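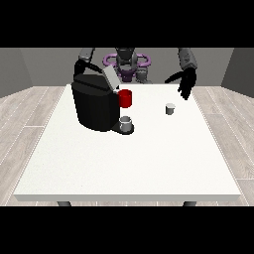 The coffee task in the Brakdale tabletop pack, with one hand at the machine's lid and the second cup still out on the table.

Brakdale has put its simulated kitchen pack on open sale this month, after a winter of letting a few labs try it. We have had a copy on the office workstation since February, and several readers have written to ask if it is worth the money.

The pack is a set of 19 tabletop tasks for two-armed humanoid robots, all run in simulation. You get the room, the table, the objects and a scoring script for each task. You bring your own controller or trained policy. A license costs 400 dollars a year for one lab, with no limit on the number of machines it runs on. Students can use it under their supervisor's license.

The coffee task is the one most people will open first, and it is a fair sample of the rest. The machine is black with a gray lid that tilts open and a red pod holder on the side. The cups are plain white. The room has gray walls and a pale wood floor, and there is no clutter anywhere in it. If you want your policy to cope with a messy counter, you will have to add the mess yourself. The pack has a loader for outside objects, and it took our tester two afternoons to get it working with our own models.

Bergþóra Thorlacius ran the tests for us. She found the contact behavior good on large parts such as the lid and less good on small ones. Light objects sometimes slid when a finger brushed them, and she had to raise the friction setting before her grasps would hold. "The default is too slippery for the cups," she said. "Change it before you collect anything, or you will be collecting it twice." Brakdale says a new default is coming in the next release.

Scoring is simple. Each task is split into stages, and the script reports which stages were reached and how long each one took. It does not grade how smooth the motion was. Labs that care about that will need to log joint data and work it out on their own. The log format is plain text and easy to read.

Two controllers ship with the pack. Sadora is a basic teleoperation setup for recording your own demonstrations, and it works with most common headsets. Javier is a scripted baseline, useful for checking that the install went right but not much else. A third, Simard, is listed on the order page as an add-on. It was not ready when we did our tests, so we can't say anything about it.

Installation was easy on Linux. We did not try Windows. The manual is short and covers the basics, though the section on camera setup is out of date and refers to menu items that have moved.

We think the price is fair for a lab that wants tasks ready to run on the first day. A group that already builds its own rooms and objects will get less out of it - mostly the scoring scripts. A 30-day trial is open to members through the order page, and the newsletter office can pass on questions to Brakdale.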